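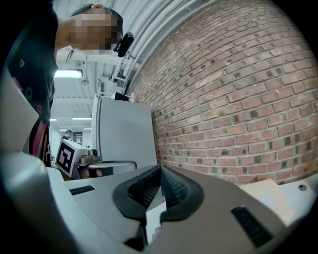 Brick wall in the workroom, can I drill into it? Please dont. Anbridge leases are strict on this. Reddish brick with light gray mortar stays as is – use a freestanding rack.

How many people fit?
14 max.

Can I leave cardboard behind?
No. Flatten it, take it to the bin by the side door.

Is there a deposit?
Yes, 70, back within the month. Usualy sooner.

Can I paint?
Not the brick. Other walls – ask first.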